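Sorting Small Items Before Packing

Clear a flat surface at least twice as long as the largest container. Two tables pushed end to end work well if the tops are level; check the seam with a straightedge and shim the lower legs if there is a step. A step of even 2 mm will tip a narrow carton.

Keep loose items on the rear table and the item being handled on the front one. Leave a hand's width between pieces. Bag balls individually so they do not roll, and press the air out before closing. Lay paddles flat with the rubber free of grit. Fabric can stay bunched until its turn comes, then should be folded to the size of the carton base.

Small cardboard boxes take less room standing on the narrow end – but only if the contents are snug. Fill gaps with paper, and put a colored sticker on the face that stays up. 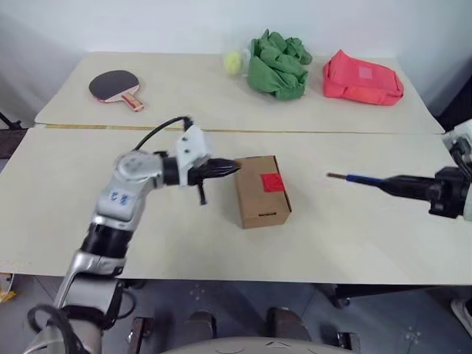
Zippered pouches go in last, on their side, with the label facing out. Close the zipper fully and tuck the pull inward so it does not catch on cloth. Soft goods then fill the remaining corners. Stop when the flaps meet without pressure, and tape the center seam with an overlap of 10 cm at each end.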